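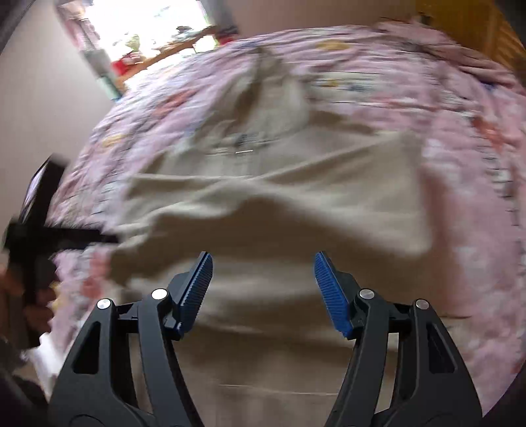
Why should a student robotics club spend a whole term on folding clothes?
Cloth never takes the same shape two times, so a student learns more from one garment than from many plastic blocks.

This was the idea of Gilang Gunawan when he started the club Tenonstead in May. The members do not meet in a laboratory. They take grippers home and work on the bed, with the clothes and the quilts that are already there. Each person moves the jaws by hand, and a camera on the tool records what the jaws do. Later, these recordings are used to train the folding program, which the students named Patus.

The rules are short. Spread the garment first. Do not touch it with the free fingers. If a fold goes wrong, continue and repair it, and do not delete the recording. Gunawan is strict about this last rule. "A program that saw only good folds will not know what to do after a bad one," he told me.

Until now the club has kept 285 recordings, and 59 of them contain a mistake with a repair. Long garments with a hood are the least popular task, for the hood takes much patience. A thick pleat is also difficult to learn. With a weak pinch it can slip out, and with a strong one the layers below may come along.
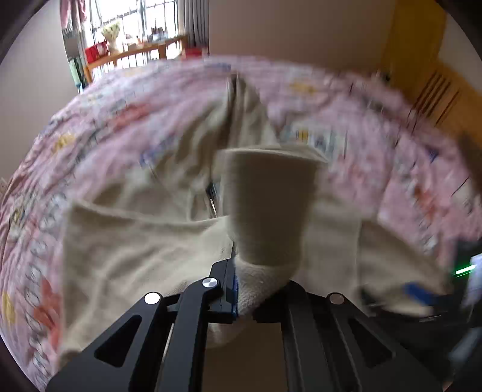
Pasichnyk sees the matter differently, and said to me that the club should first teach the students to fold well with their own hands, as half of them never did it before they joined. Gunawan agreed with this more quickly than I expected. The new members now fold by hand for the first two meetings, and only then they receive a gripper.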